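Notes for the Protcombe dish rack set. Last touched 5 April 2018.

# protcombe-rack

Photos and labels for things drying on (or next to) wire racks. Kitchen stuff, mostly. Started as a way to settle which rack to buy for the Jendenberg flat, got bigger.

## What's in it

- 1529 photos, one folder per rack
- 74 different items, listed in `items.csv`
- racks: white coated wire, plain steel, one bamboo (bad, see below)
- counters: gray, white, one ugly brown

Cups, bowls, lids, plastic tubs, a colander. No knives. Knives were in an early version, pulled them, labels were a mess.

## Layout

```
racks/
 white_wire/
 steel/
 bamboo/
items.csv
labels.csv
```

`labels.csv` has file name, item, color, rack, and a `where` column: `on`, `beside`, `under`, `unsure`. Use `unsure` freely. Half the fights over the first batch were about bowls leaning on a rail.

Color is plain words only. pink, gray, blue. No "salmon", no "rose". If you can't see enough of the thing to name it, put `round_unknown` or `flat_unknown` and move on.

## Known problems

- Bamboo folder is short and blurry. Skip it for anything serious.
- Sauerland batch has 200 photos with the rack type left blank. Will fix in August, probly.
- Clinderent rack is labeled `steel` in some rows and `white_wire` in others. It's coated. Should be `white_wire`.
- Items half hidden behind something else are kept in. Dont delete them.

## Sample, white_wire

Pink, rounded, partly hidden, gray surface. Item label `round_unknown`, color `pink`.
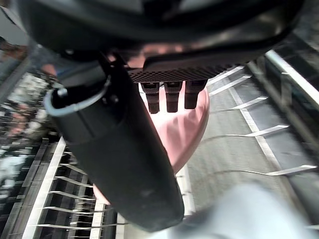
**Do coated racks rust?**
Eventually, where the coating chips. Usually starts at the ends of the bars, so dry those off and don't drag the rack across the sink.

## Splits

550 for testing, rest for training. Split is by item so the same cup never lands in both. If you add photos of an old item, put them wherever that item already is.

## Adding stuff

New rack = new folder. New item = new row in `items.csv` first, then the photos. Run the check script before you push, it catches missing rows and tpyos in the `where` column.

Free to use, keep this file with it.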